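**Dretska board** is the name given in the Semumari valley to a flat kitchen board made by gluing strips of wood side by side, so that bands of a darker shade run across a paler ground. It takes its name from the village of Dretska, where farm families made such boards through the long winters and sold them at the August fair, along with spoons, butter molds and a good deal of honey.

The oldest dated board, kept in the village schoolhouse, is 176 years old and still smells faintly of onions, or so visitors like to say. Early makers used whatever the sawmill had left over, and the stripes came from thrift as much as from taste.
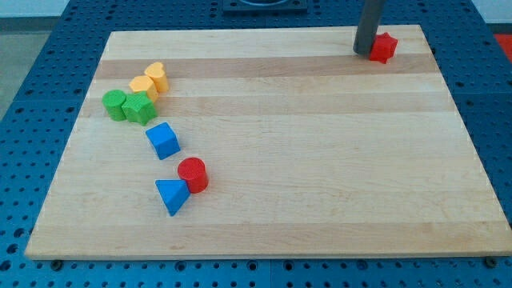
*A striped cutting board in light maple.*

Much of what is known about the craft comes from Bohumila Matoušek, a schoolteacher who spent 3 winters going from kitchen to kitchen with a notebook, and who was fed, by her own cheerful account, far too well. She wrote down the family names for the stripe patterns, among them the Kowalchuk, with its bands gathered toward one end, and the plainer Darell, with a single band in the middle.

Boards are traditionally rubbed with walnut oil before first use and again every few months. A new bride was once given 4 of them, one each for bread, meat, onions and cheese, and many households in the valley still keep the bread board apart from the others.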